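Skorley compact ratchet and bit set: long-term review

Reviewed 14/04/2023

I bought this set to replace a Wenarex one that I had used for years and finally lost most of the pieces from. I wanted a small ratchet, a decent spread of sockets and a full run of hex bits, in a case that would fit in the drawer under the bench. The Skorley does that. I have had it for seven months and used it most weeks, mainly on bicycles, a lawnmower, flat-pack furniture and one washing machine.

What's in the case

You get a quarter-inch ratchet, a screwdriver handle that takes the same drive, a long and a short extension, a sliding T-bar, a row of sockets and two rows of bits. The bits are hex, Torx, Phillips, Pozidriv and slotted. There is no universal joint, and I missed it on the washing machine.

The whole thing weighs 1,202 grams on my kitchen scales with every piece in place. That is heavier than the Wenarex, and most of the difference is in the case. It is fine for a drawer or the boot of a car. I would not carry it on a ride.

The ratchet

The ratchet head is slim and the action is fine enough to work in tight spots. It was stiff out of the packet. I took the back plate off, wiped out the thick grease and put in a little light oil, and it has been better ever since. The direction lever is small and sits flush, so it doesn't get knocked over by accident, but it is awkward with gloves on. I usually end up taking one glove off.

The quick-release button works. Sockets click on firmly and come off with one push. On the Wenarex I used to have to pull them off with pliers in cold weather.

The handle is hard plastic with a soft section near the end. The soft section picks up dirt and doesn't clean well. I have tried washing-up liquid and a brush, and it still looks grubby. It has not gone sticky so far, as some do.

Sockets

The sockets fit well. I tried each one on new bolts and on a few rusty ones from the mower deck, and none of them slipped. The size markings are stamped and also filled in with white paint. The paint has already gone from the sizes I use most, and the stamping on its own is shallow. In poor light I have to tilt the socket to read it. Deep sockets are not included and Skorley sells them separately at a price I thought was too high.

Bits

Most of my use has been with the hex bits. The 5 mm is the one that gets the hardest life, as it fits nearly everything on my bikes, and its corners are still sharp after 3,000 miles' worth of stem, seatpost and bottle cage adjustments. The smallest hex bit is another matter. It twisted slightly on a grub screw in a door handle in the first month. I didn't think I was leaning on it very hard. It still works, but you can see the bend.

The Torx bits are good. The Phillips bits are ordinary, and the slotted ones are too thick at the tip for older brass screws. I keep an old screwdriver for those.

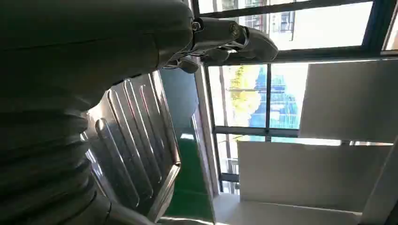 Two bolts on a silver metal joint.

Access is where a set like this either helps or doesn't. With the short extension fitted, the bits reach far enough for most recessed bolts. With no extension, the ratchet head tends to foul on whatever is next to the bolt, and the bits themselves are short. A longer set of hex bits would have been more use to me than the T-bar, which I have used once, to see what it was like.

The screwdriver handle is better than I expected. It has enough grip to start a tight bolt and it spins quickly once the bolt is loose. For furniture I use this and leave the ratchet in the case.

The case

This is the weak part. The lid closes with two plastic catches and one of them began to whiten at the hinge in the second month. It has not broken. The tray holds the sockets tightly, too tightly at first, and the bits too loosely. If you open the case upside down the bits fall out, and there is nothing printed on the lid to tell you which way up it goes. I put a strip of yellow tape on the top.

There are no spare spaces in the tray. I would have liked somewhere to put the universal joint I bought afterwards.

Rust

I left the set in the shed over one wet week with the lid not quite shut. The sockets were fine. Three of the bits had light brown spots, which came off with an oily rag. The bits have a dark finish and I assume it is thinner than the chrome on the sockets. They now live indoors.

Buying and returns

Mine came from Kiiskinen, who sent it out quickly and packed it properly. I wrote to Skorley about the bent bit and they offered a replacement if I sent a photo and the receipt. I sent both. The new bit came in a plain envelope after a couple of weeks and has been all right so far.

Compared with others

The Povard set is the obvious alternative. I borrowed one for a weekend. Its case is far better, with a proper metal latch, and it includes a universal joint. Its ratchet is coarser and the head is bulkier, and I couldn't get it behind the brake mount on my commuter bike. If you mostly work on cars or garden machines I would look at the Povard first. For bicycles and things around the house I prefer the Skorley.

Good: slim ratchet head, well-fitting sockets, useful screwdriver handle.

Not so good: poor case, soft smallest hex bit, no universal joint, markings wear off.

Score: 7 out of 10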